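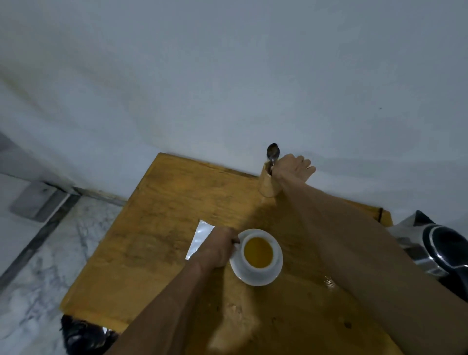 How long do we let the tea stand before writing the color down? Six minutes by the wall clock, saucer under the cup, spoon back in the holder between goes.

29 October 2021

Sachet tea again, Dankwa against Darkell. Esi Boateng holds that Darkell goes darker. I hold that Esi pours less water. Both views are now on record.

Kettle stays at the right of the little table, spout toward the holder, or somebody reaches across it.

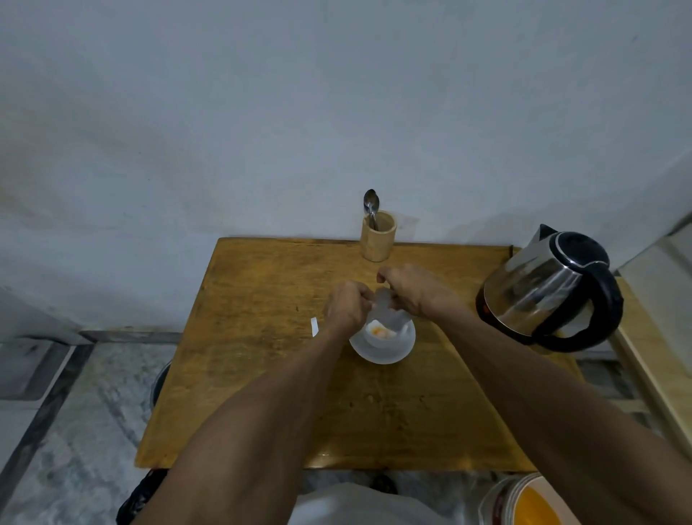

Torn strips go in the bin before the next cup – last round I filed one under Results. Cup 2 came out orange, which is what we wrote in September, in better handwriting.

To do: sand the worn part of the tabletop. Nearly 66 sachets left, so no hurry on a conclusion. Esi to buy biscuits.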